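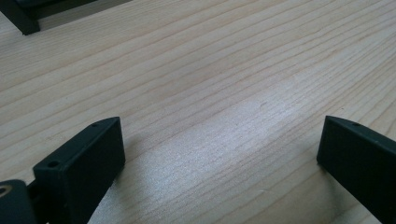 Selma Dumitrescu wrote in before the meeting that she would sooner see the money go to a second pair of handheld grippers than to another table, and asked that this be put on record ahead of the budget item. If one gripper goes down now, she wrote, the whole station stops, and a spare table does nothing about that.

Prosov Handling Group
Equipment planning meeting, October 8, 2020
Present: Velimir Dimitrov (chair), Johanna Eberhard, Radka Shehu, Boris Georgiev (minutes)
Apologies: Selma Dumitrescu

1. Minutes of the last meeting
Accepted with one correction. The quote from Begović was for gripper fingers only and did not include screws.

2. Budget
Velimir gave the position. The equipment line stands at $4,000 for the period through May and nothing has been drawn from it so far. Anything left in May goes back to the general fund. Johanna asked if shipping comes out of the same line. It does. Radka said that was not how it was handled last year and would like it in writing. Velimir to send a note around.

3. Second pair of grippers
Selma's comment was read out. Boris had the quote from Arov: $947 for the pair, cables included, delivery to the door at Etby. Spare fingers from Begović are $388 for the set. Johanna was for buying both together. Radka agreed on the grippers but wanted the fingers held until the present ones have been checked for wear, as they may have more life in them than we think.

There was some talk about cables. With both hands working at the table, the cables run down over the edge, and Radka would like a clip or a guide on the table for them. Boris said the Arov cables can be ordered in a longer length at no extra charge but the longer ones take more time to arrive. Left at standard length for now.

Agreed: order the grippers from Arov. Fingers held over to the next meeting.

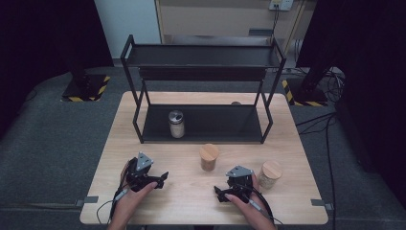
Etby station: both grippers in hand, shelf and lidded jars on the table.

4. Table and shelf
Johanna had priced a second table to match the one at Etby. The price was higher than expected and she did not recommend it. The light wood top shows glare under the lights, and if a table is ever bought she would ask for a duller finish. Boris said that a mat would do the same job for much less, but a mat hides the grain and changes the look of every recording made from then on. Radka does not want the surface changed partway through a task set. No mat.

The two-tier shelf is to stay. Velimir asked if a taller one would be useful. Radka said no, the reach to the back is already long enough for the jar tasks.

Agreed: no table this period. Johanna to ask the supplier for a finish sample, only if it is free.

5. Task items
Boris keeps the list of objects and asked for a small standing amount so that he does not have to claim for each jar. He wants more lidded containers in different sizes, and more soft items. The soft items are the slow part of the work, and the people on the station would like several kinds to switch between. Johanna asked that glass be kept to a minimum in new purchases — a dropped jar costs an afternoon of cleaning up. Boris will look for clear plastic where he can.

Radka asked that nothing be bought with a printed label on it.

Agreed in principle. Boris to bring a list with prices.
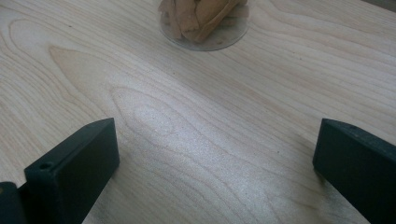 6. Actions
Velimir: note on shipping costs; sign the Arov order.
Johanna: finish sample; reply to Selma on item 3.
Radka: check the present fingers for wear and report; look into a cable clip.
Boris: place the Arov order; price list for task items; ask Begović how long the quote holds.

7. Any other business
Radka asked for a key to the Etby store cupboard. Velimir has a spare and will leave it at the front desk.

Next meeting to be set once the Arov delivery date is known.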